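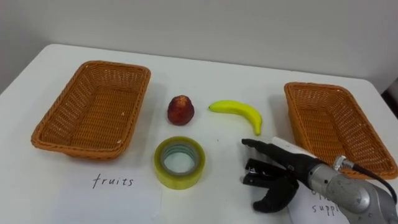 Product classification is the first step in any regulatory analysis of a cannabis good, and most of the disputes covered in this unit start there. A regulator assigns a product to a class, and the class then determines the potency ceiling, the package, the tax treatment and the permitted point of sale. A class needs a label and a rule for what falls under it. The sheet reading "fruits" in front of the left-hand basket supplies a label only; a tomato could be argued either way until the rule is written. Cannabis statutes have the same gap wherever a term such as "edible" or "extract" is used in the operative section and left out of the definitions.

Print this page
E-mail this page

Unit 6: Product classes in a licensed cannabis market

Reading before class: Mrema, chapters 2 and 3. Kalogeropoulos, the section on oral products only.

6.1 Two methods of drafting

Enumerative. The statute or schedule lists each permitted class by name. Anything unlisted is prohibited until the schedule is amended. Enforcement is simple, as an inspector compares the product with the list. The cost is delay: a producer with a new format has to wait for an amendment.

Functional. The statute defines classes by route of administration, state of matter at room temperature, or intended use. New formats are captured without amendment. The cost is litigation at the margins, where a product meets two definitions or none.

Most schemes mix the two. Note which method governs the prohibition and which governs the licence conditions. They are often different within one Act, and the mismatch is a standard ground of review.

6.2 The oral products problem

Consider a lozenge. It is held in the mouth, partly absorbed there and partly swallowed. Under a functional scheme it may be an edible (consumed in the manner of food) or an extract (an oral preparation, not food). The class matters for potency. In the hypothetical jurisdiction used throughout this course, an edible may carry 10 mg of THC per immediate container, while an extract is capped per container at a much higher figure.

Work through the Vellby file in the course reader. Vellby registered a pressed lozenge as an extract. The regulator reclassified it as an edible after 8 months of sale and ordered the stock withdrawn. Points to note:

- The notice cited flavour, shape and sweetness. None of these appears in the definition.
- The licensee relied on the dosing instructions printed on the carton.
- Earlier guidance had been silent on lozenges. Coşkun treats the silence as neutral; Afolabi reads it as tacit acceptance. Be ready to defend one reading.

6.3 Interpretive aids

Ordinary meaning is the starting point. Dictionaries are of limited use for trade terms. Where a term has a settled sense in the industry and the statute is directed at licensees, a court may prefer the trade sense, but evidence of it must be led.

Guidance documents are not law. They bind neither the court nor, strictly, the regulator. They do bear on procedural fairness when a licensee has organized its operations around them.

Purpose clauses carry real weight in this field. Toprak's article collects the decisions in which a youth-protection clause was used to widen the edible class. Read it against the Jimus decision, where the same clause was held too general to displace a clear definition.

6.4 Accessories and mixed packages

A vaporizer sold with a filled cartridge raises a separate question: one product or two? The excise provisions look at the cannabis content. The packaging provisions look at the unit offered for sale. Do not assume that an answer under one part carries over to the other.

Tutorial exercise

Draft a definition of "edible cannabis" in no more than two sentences. It must include a baked good, exclude a sublingual spray, and give a determinate answer for a lozenge. Bring a printed copy. Drafts will be exchanged, and each student will redline a colleague's.

The December take-home will draw on 6.2 and 6.3. Section 6.4 is not examinable.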